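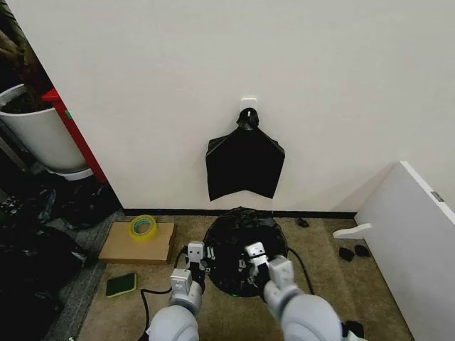 November, late, kettle on

Blind contour drawing is the best thing that has happened to my hands in years! I'm writing this with charcoal still under my nails because I want to get it down before I sleep and turn sensible about it.

So: first evening of the drawing course at Fultach. Snædís Hviid teaches it (she came over from printmaking, and it shows in how she talks about pressure). She put on a record, told us to tape our paper down and look at our own left hand for the whole length of side one without once looking at the page. I lasted until my thumb and then peeked. She saw. She laughed and slid a paper plate over my pencil so I couldn't do it again, and off I went.

What came out looks like a root vegetable with opinions, and I love it. There's a wobble along the knuckles that I could never have made on purpose. I've spent so long making careful little drawings where every line gets four tries and an eraser, and this one just has the one line, going for a walk and getting lost near the wrist.

After that we did wrong-hand drawings, then memory drawings of a shoe. I drew mine with seven eyelets. It has five. The woman beside me drew hers with a face.

The second half was ink. We used twigs – real ones, sharpened a bit with a knife – dipped in Grímsdóttir brown, and I am completely converted. The twig runs dry halfway through a stroke and you get this lovely scratchy gray tail, and then you dip again and it blots. My good Clemow pen has been sulking in its case ever since. I went through 13 sheets before the break and would have gone through more if I'd brought the big pad. Bring the big pad next time.
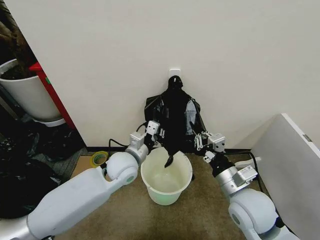

*Black bag on its hook in the corner, little bucket below.*

Homework is a daily page of whatever is in front of me, pen down, no lifting until the page is full. Also one drawing made entirely of negative space, so just the gaps between things. I tried the kitchen chair already, standing up, coat still on. The gaps between the rungs are beautiful shapes! Long skinny kites. I've sat on that chair every morning and never noticed them.

Things to get: cheap newsprint, masking tape, another bottle of brown, maybe the Trirnstead sepia if the shop has it. Something with a lid for carrying wet twigs. Ask Snædís what she puts in her wash to make it go grainy like that – she said it so quickly I only caught "salt" and I don't think it was only salt.

I did have a bad ten minutes in the middle, when we pinned everything up and I looked along the wall and wanted mine to be the one by the door with the huge loose shoulders. Then she asked each of us to find one inch of our own drawing that we'd be happy to steal. I picked the scratchy bit under the little finger. I've cut it out and stuck it inside the front cover here.

Going to draw the kettle now, without looking, and then bed.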